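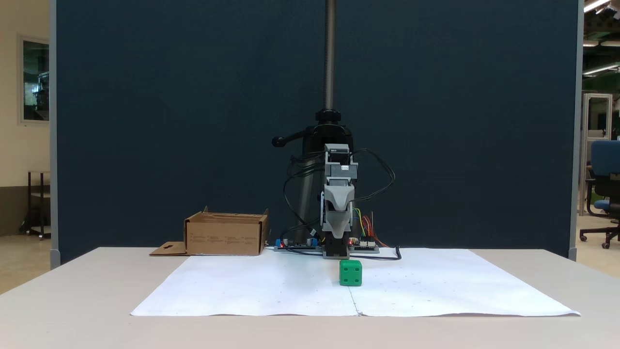
The Tralport public library will stay open until 7 p.m. on Sundays starting in April, the town council decided this week. The branch on Zamfir Street now closes at 2 p.m. that day.

The longer hours were requested in a petition last fall, mostly by parents and by students who work on Saturdays. The council passed the plan after a short debate over heating costs in the older half of the building.

"People kept coming to the door after lunch and finding it locked," said branch manager Fathima Seneviratne. "We would rather have them inside."

The children's room will keep its present hours. The reading room, the study tables and the newspaper corner will all be open for the full day. Parking behind the building remains free on Sunday, but the gate on the river side will be locked at 7 p.m. 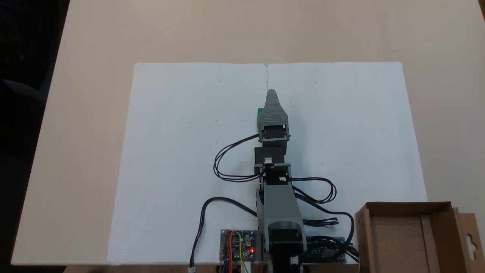 ## Bus service

Route 54 will make three extra Sunday stops at the library, the last one shortly after closing. Facundo Montecinos, who handles schedules for the town, said the new timetable will be posted at the stops before the change takes effect.

Book returns through the outside slot are not affected. Holds can be picked up at the front desk until closing time.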